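# HOA estoppel letter shows a different balance than the seller's ledger

**condbridge_buyer**

I am under contract on a two-bedroom unit at Condbridge, closing in February. The title company ordered the estoppel letter from the management firm (Kelance) and it came back showing $604 due from the seller. The seller then sent me a screenshot of his owner portal with a balance of $229. Both cover the same unit number and the same quarter.

The purchase contract says the seller pays all assessments through the closing date. It does not say which document controls if the numbers differ. The listing agent says the portal is live and the letter is old. The letter has an expiration date on it that falls before closing.

Two things I need to know:

- Which figure does the closing agent use?
- If the letter turns out to be low, can the association come after me for the rest?

---

**Khalaf Title Desk**

The closing agent will use the letter. A portal balance is an account view, and in most associations it leaves out anything not yet posted: late fees, interest, attorney charges, transfer fees, and sometimes the next installment if it comes due before closing. The gap you describe, $375, is in the normal range for a late fee plus a transfer or document fee. Ask Kelance for the line items behind the $604. The letter should list them separately. If it shows only a total, ask for a corrected one.

On your second point, it depends on the state. In many states an association that issues a signed estoppel or resale certificate is bound by the amount in it, as to a buyer who relied on it in good faith, until the letter expires. After that date you have no such protection. In some states the new owner is jointly liable with the prior owner for unpaid assessments, and that makes the expiration date the larger problem in your file.

Order of work:

1. Have the title company request an update with an effective date past closing. Some firms charge a reduced fee for this, some charge full price.
2. Ask for written confirmation of any special assessment approved but not yet billed. This is often a separate question on the form and is sometimes left blank.
3. Check the settlement statement for the association payoff as its own line, payable to the association or its agent – a seller credit to you is weaker, as the debt stays open until someone pays it.
4. If the amount is still in dispute at closing, ask for an escrow holdback for the disputed part, with a release date in writing.

The seller can contest the charges with the association afterward. That should not hold up your closing.

---

**jultdale_unit53**

Same thing happened to me at Jultdale. Letter was higher than the portal, and the difference was the transfer fee and a key fob charge. Seller paid it at the table. The update took 3 business days, so order it early. Your title company should be doing this without being asked but mine wasn't.

Also read the part about open violations. Mine listed one for a balcony screen and I had to get it cleared.

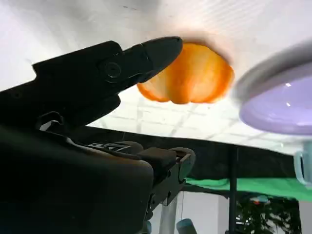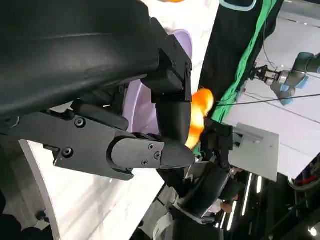 ## Related threads

- Resale certificate and estoppel letter: are they the same document?
- Who pays a special assessment approved between contract and closing?
- Management company changed after the letter was issued
- Proration of quarterly dues when the closing date moves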